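From the Outdoor Driving Group: Teaching by Example on the Park Paths

If you stopped by our end of the building last week and found the desks empty, we were out at Orinby again, collecting drives. Thank you to everyone who covered the phones, and to those of you who asked what on earth we do out there all day. I promised I would write it up for the newsletter, so get yourself a coffee, because I do tend to go on.

The idea is simple enough. We want the robot to follow a path the way a sensible person would, and the way we teach it is by driving it ourselves, many times over, while it keeps a record of what it sees along with what the driver's hands were doing on the controls. Each stretch we save is called an example, and our goal for this site is 2000 of them before December. In-ho Oh drives most mornings and Eun-seong Han takes over after lunch, and they have rather different styles (In-ho takes everything wide and easy, Eun-seong likes to stay close to the middle), which suits us very well, as we would like the system to learn from both.

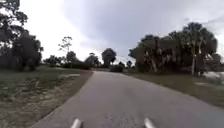 The path at Orinby from the robot's point of view, with the tips of its two silver tubes at the bottom.

You might think a plain path like that would be dull material, and I'll admit the drivers find it a little dull too! But those quiet stretches matter a great deal. The pavement has a clean lip in one spot and then just sort of melts into the grass in another, and the system has to learn that both of those mean "stay over here, please." Our first model, trained back at Niststead where every edge was a crisp white curb, had no notion of what to do with a soft grassy one. Poor thing went straight for the lawn.

We also ask the drivers to make a few small mistakes on purpose, drifting toward the verge and then steering gently back, so that there are examples of recovering as well as examples of doing it right. Eun-seong says this is much harder than it sounds after years of being told to drive straight. 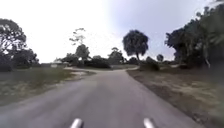

Places where the way splits need the most care of all. At a fork, left and right can both be perfectly good answers, and if we simply mixed all the drives together the system would be tempted to split the difference and head for the bushes. So before each run the driver picks a direction and enters it in Kwak, our labeling tool, and that choice is stored with the example. We did 11 runs at one fork in a single afternoon, trading off between the two branches, and then went back over the labels and had to fix 2 that had been entered the wrong way round. Both were mine, I'm sorry to say.

Next up is sorting, which means a good deal of sitting and watching and throwing out the stretches where somebody stopped to chat. If you have a spare hour and a patient nature, come find us. In-ho will show you how Kwak works, and there are usually cookies.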